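Flaltholm Household Words

README, second release

Flaltholm is a small collection of recorded words and short sentences about the home. It was made for people who study how everyday English is spoken by adults who learned it later in life. The work is kept by the Lernden language group, and the recordings were made with help from two evening schools, Coste and Dedov.

What is inside

The collection has 960 recordings from 100 speakers. Each file holds one word or one sentence, with a short silence before and after. A plain text list gives the file number, the speaker code, the prompt and the spelling we use for it. Sentences are kept in one folder and single words in another.

The prompts are divided into 9 topics: kitchen, furniture, cleaning, clothes, time, weather, visitors, repairs and money. The topic of time is the largest, and it was also the hardest to write. "Quarter to" and "quarter of" are both accepted, but they have separate codes – please do not merge them.

How the prompts were given

Speakers read half of the prompts from paper. For the other half they heard a question and gave a free answer, such as "Where do you keep your clock?" or "What is on the top shelf?" Free answers were written down by one listener and checked by a second one. Where the two did not agree, the line is marked with a star.

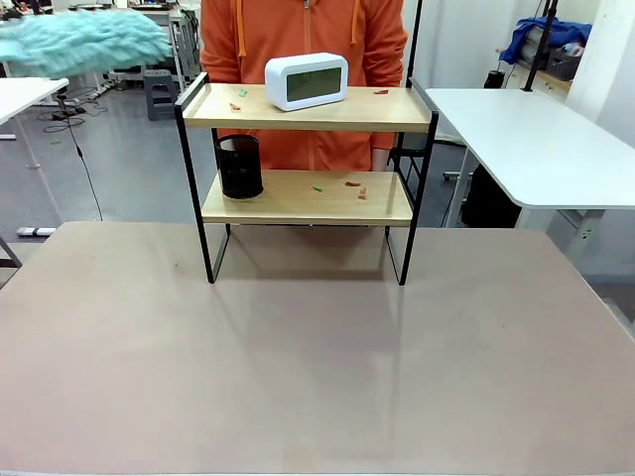

One reader, Coste, wrote to us that the word "shelf" should not have one code for both singular and plural, as many learners say "shelfs" and this is exactly what a teacher wants to find. The remark was fair, and in this release the form "shelfs" has its own code.

Known problems

Recordings from the Dedov school have a low hum, which comes from the ventilation. We did not remove it, as the filter we tried also damaged the sound of "s" and "f". The money topic uses only dollars and cents. Older speakers are few, so please be careful with any claim about age.

Some speakers corrected themselves in the middle of a sentence. These corrections are kept in the text and set between two slashes.

Use

You may use the files for teaching and research. Please do not try to find out who the speakers are, and do not use their voices to build a synthetic voice. If you find a wrong spelling, send us the file number and the line as you hear it. Corrections are added each December.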